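Vorkska rental fleet listings – README

Last updated May 2021 by Hanneke Willems

Vorkska is a table of 361 rental car listings collected from the Vismont and Mowat pickup desks. Each row is one vehicle as it was offered on one day in November. We use it to compare vans and people carriers with ordinary family cars on price, seats and luggage space.

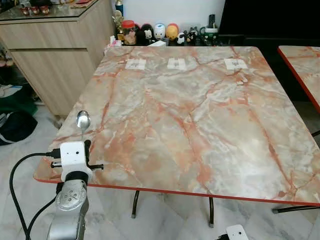 Listings are grouped by vehicle class, and the class comes from the desk, so the same model can show up under two classes. Check the model column before you compare prices. Bags are counted the way the desks count them, in large suitcases, with no allowance for anything flat or small like the three white paper squares on the red-edged table. Roof boxes are left out.

Columns

listing_id – number from 1 to 361
desk – Vismont or Mowat
class – as printed by the desk
model – make and model, no trim level
seats – including the driver
bags – large suitcases
day_rate – before insurance and extras
deposit – up to 300, blank if not stated

Mileage limits
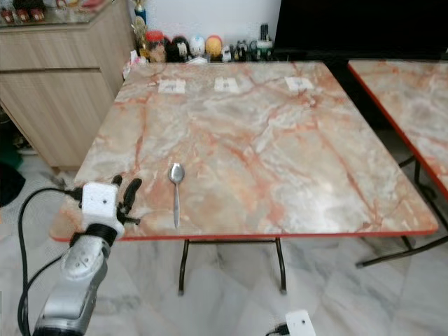 A limit of 100 in the km_day column means the desk charges for every kilometer past that. A blank means no limit was printed, and you should not read it as unlimited.

Known problems

Listings from Brurach were dropped after Marijke Van den Broek found that the day rates there already included insurance. Child seat prices are missing for Mowat. Send corrections to Hanneke with the listing_id.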